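# Mezzanine Table: Frequently Asked Questions

**Who can use the table upstairs?**
Anyone with a desk in the Saithong building, plus their guests. You don't need to book it for less than 90 minutes. For longer than that, put your name on the sheet at the top of the stairs.

**Can I leave my things on it while I go to lunch?**
Yes, if it's a small item such as a pouch or a folder. Keep it near the middle of the table. The side by the railing is open to the ground floor, and there are desks and chairs down there.

**What about bags?**
Put them on a chair or under the table. Leather bags and backpacks should not hang on the railing.

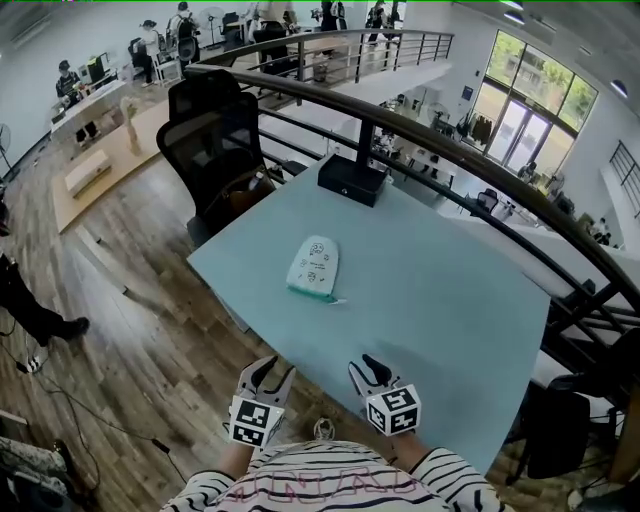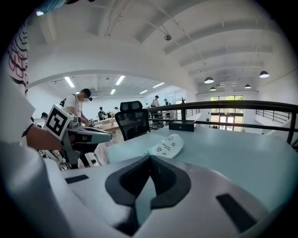
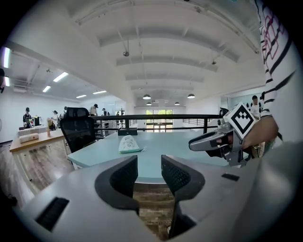 The mezzanine table, with a printed white bag on top and the black box at the far end.

**Kamonchanok Ratanaporn**
Office Manager, Destberg

**Can I move the black box?**
Please leave it where it is. If you need the full length of the table, ask me first and I'll move it for you.

**Are the chairs up here for anyone?**
The black mesh chairs are shared. You can take one to another part of the mezzanine, but bring it back when you're done. Don't carry chairs up or down the stairs. If we're short, message Lamduan Phuthong and she'll get more brought up in the lift.

**How do I clean the tabletop?**
Use a damp cloth and a little dish soap. The finish is pale and ink shows on it. For pen marks, wipe once with the spray from the supply cupboard and then go over it with water. No scouring pads.

**I found a pouch or bag on the table at the end of the day. What should I do with it?**
Leave it until 6 p.m. After that, take it to the front desk. Don't open it to look for a name. Rungnapa Mahawong keeps a list of what comes in, and items are held until the following Wednesday.

**What if I can't get to the front desk in time?**
Call extension 2694 and we'll set your item aside.

**Is eating allowed?**
Drinks with a lid are fine. Meals should be eaten in the kitchen downstairs.

**Can we use the table for packing orders?**
Small batches, yes, up to 56 parcels at a time. Anything bigger goes to the packing room on the ground floor, where there is a proper tape bench and a scale. Finished parcels can't be stacked against the railing or left on the floor overnight.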